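Reset the kitchen first
by Evelien Verschueren

I love a boring reset. At Wotura we keep a simulated kitchen cell running most of the week, two arms over a marble counter, and my favourite part of the day is the ten minutes before anything moves, when you go back to the home pose and check where everything has landed!

Most people want to get straight into tuning the policy. I get it, that's the fun bit. But I reckon half of what we call bad behaviour is bad setup: a board loaded a bit off its mark, a gripper that starts too close to the thing it's meant to pick up, a pan with its handle pointing wherever the last run left it. Henk De Smet and I lost 64 runs in October to one wrong offset on the right wrist, and the colour of my language that afternoon is best forgotten.

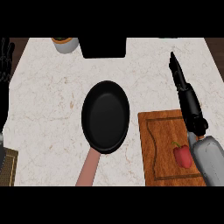 How often should you check the home pose in a simulated cell?

Before every batch, and again after any change to the scene file. A simulated joint won't wear out, but an edited number will sit there quietly until someone looks.

So look! Open the overhead view, go left arm, right arm, then the objects, and write down what you changed (Femke Willems keeps ours in a plain text log, and it has rescued me more than once). It's cheap, it's oddly calming, and I'd take 9 clean runs over 1,000 I can't trust any day of the week. We're moving the log into Pletach next, and I can't wait to see what we've been missing.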